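4.2 The ceilings

We had not planned to give the ceilings a section of their own. When Kerttu Rautiainen first drew up the interview guide for the Ternness building, the questions were all about the things people touch in the course of a day, such as the tables, the shelves, the door handles and the stubborn blinds on the courtyard side. Ceilings came in by the back door, so to speak, when one of the earliest people we talked with spent a good ten minutes telling us how much she liked looking up at hers, and after that we found it hard not to ask everyone else.

The building has 42 rooms in regular use, spread over three floors and an attic. In the older wing, which the residents still call Sesholm after the school that once rented it, the ceilings are plastered and smooth, and most people had very little to say about them beyond a kind word for the height. The newer wing is another matter. Its services were brought in long after the walls went up, and the builders ran much of the pipework in plain view. Of the 72 people who answered our written questions, those with rooms in the newer wing wrote by far the longest replies, and a surprising share of their ink went to pipes.

Some of this was complaint, of course. Two respondents found the pipes noisy in the mornings, and a third had tried for years to have hers boxed in. But there was real fondness too. People used them to give directions ("sit under the pipes, it's brighter"), and one man told us he could find his way around the top floor by ceiling alone, which we were delighted to let him demonstrate. Color seems to matter a great deal here. Where pipes had been left in a darker finish than the surfaces behind them, they were described as busy or heavy, and where everything overhead was pale they were more often called tidy, or were simply forgotten until we asked. Figure 3 gives an idea of the paler kind, with a bundle of white pipes attached to a white and pale gray ceiling, and the recessed beams and panels making a sort of grid to one side. 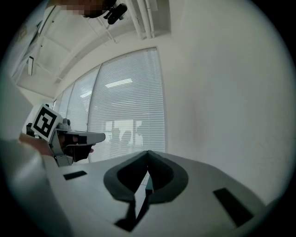
Figure 3. Ceiling with white pipes, beams and panels.

The same respondents were much less patient with poor light, and it would be wrong to treat the two subjects as separate. A pale ceiling was praised again and again for what it did for the tables underneath, and several people who had moved from one wing to the other said they now switched their lamps on later in the afternoon. We did not measure light levels in this round, and we would very much like to do so when we return in August. For now we can only pass on what we were told, and add that the diaries kept for the Derkinora survey point the same way: entries from the brighter rooms mention reading, mending and drawing well into the evening, while those from the courtyard side tend to turn to lamps, and where to put them, before supper.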